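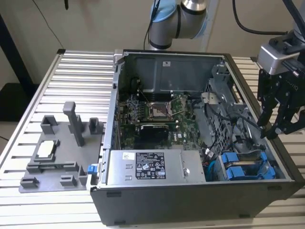
Youth and Local Government, Session 3
Handout: How a student petition reaches the town council

Please read this before the seminar and bring your copy with you. We will work with the case of Koltedham, where high school students asked the council to keep the evening bus running during the winter.

1. Background

In December the Koltedham council published its draft budget. The evening bus to the Marino district was removed from it. Many students used this bus after sports practice and after their part-time jobs. The cut was written in a table at the end of the draft, and the students learned of it from a driver.

Two students, Aldana Bravo and Zlatko Vasić, wrote a petition of one page. It had one demand: keep the bus until the end of the school year. In the first version they had asked also for cheaper tickets and new shelters, but they took these points out after a talk with their civics teacher, Feven Chala.

2. Collecting signatures

The students collected 2293 signatures. The town clerk accepted those from residents only, and 131 were crossed out for this reason. Under the rules of Koltedham a signer does not need to be of voting age. This is different in many towns, so you must always check the local rules first.

Terms to know: petitioner, clerk, public comment, agenda item, motion to amend.

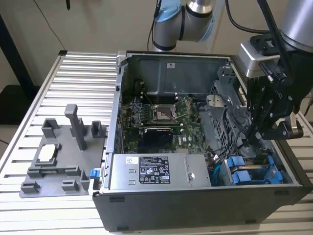 Figure 1. Open computer case on a workbench.

3. The public hearing

Each speaker received three minutes. Some 70 people came, and the students divided the topics between them before the meeting, so that the same argument was not repeated. Bravo spoke about the routes. Vasić spoke about the costs and gave the council members a printed sheet with the numbers from their own draft.

One member asked who would pay. The students had prepared for this question and proposed to move money from the parking fund. The motion to amend was passed, with the condition that the route is reviewed in the next budget.
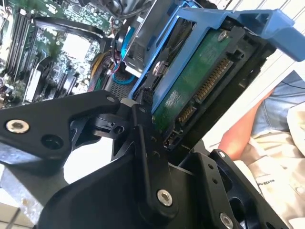 Iara Espinoza
Lecturer, Civic Participation

4. Questions for the seminar

Why was it useful to reduce the petition to one demand? What was lost by it?

Should people who cannot vote be counted in a petition? Look at the arguments on both sides and write down one of each.

Compare the hearing in Koltedham with the one in Hundanetti from our last session. Who was allowed to speak, and in which order?

5. Written task

Write a public comment of one page on a matter in your own town. It must be possible to read it aloud in three minutes. Name the agenda item in the first sentence and state your request in the second. Papers are due on July 2, 2025, at the start of class.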